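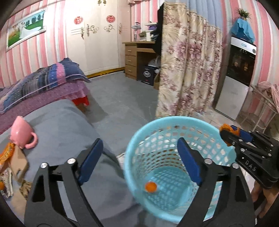 Light blue basket with a small orange ball inside.

Section 3: Ropes, turnbuckles and pads

This section covers the Mistel touring ring once the posts are up, the boards are down and the canvas has been laced. If the canvas is still loose, go back to Section 2. The ropes should not go on first.

You will need two people for the whole job and a third for the final tightening. Allow 80 minutes the first time. A crew that knows the ring will be quicker.

Before you start

Check that all four posts are pinned at the base and that the pins have their clips in. Lay the ropes out along the sides of the ring, bottom rope nearest the apron. Each rope is one continuous length and has a coloured tag at the joining end: green for bottom, white for middle, red for top.

CAUTION: Do not let anyone stand on the apron or lean on a rope until step 9 is finished.

Fitting the ropes

1. Open every turnbuckle until you can see the same length of thread at both ends. Leave at least eight full turns of thread inside the body.

2. Hook the turnbuckles on to the post eyes, open side of the hook facing down. Close the safety latch on each one.

3. Start with the bottom rope at the post nearest the steps. Pass it through the corner ring and walk it round the ring clockwise.

4. Bring the tagged end back to the first post and join it with the shackle supplied. Finger tight is enough at this stage.

5. Do the same with the middle rope, then the top rope.

Note: On rings made before the Arnbridge workshop moved, the middle rope has no tag. Measure it against the other two if you are unsure. It is the same length as the top rope.

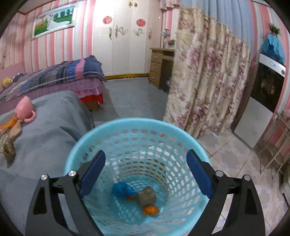

6. Tighten the bottom rope a little at each corner in turn, always two turns at a time. Going all the way on one corner will pull the posts out of square and you will have to start again.

7. Tighten the middle and top ropes in the same way.

8. Hang the 3 kg test weight from the centre of the top rope on each side. The rope should drop no more than 125 mm. If it drops further, add one turn at all four corners and test again.

9. Tighten the shackles with the spanner and tape over the pins. Use cloth tape, not plastic.

Fitting the pads

10. Slide a pad over each turnbuckle with the laces facing the post. Tie with a flat knot and tuck the ends in.

11. Shake each pad by hand. It should turn slightly but must not slide along the rope.

CAUTION: Never run a match with a pad missing. Spare pads are kept in the Kyei bag along with the rope ties.

Rope ties

Fit two vertical ties on each side of the ring, evenly spaced between the posts. They go round all three ropes and stop them from spreading when somebody goes through.

After the first match

Check the top rope again at the interval. New ropes stretch, and one extra turn per corner is normal. Replace the full set after 200 shows, or sooner if the core can be felt through the covering. Write the change in the ring log and initial it.

Next: Section 4, Apron skirts and steps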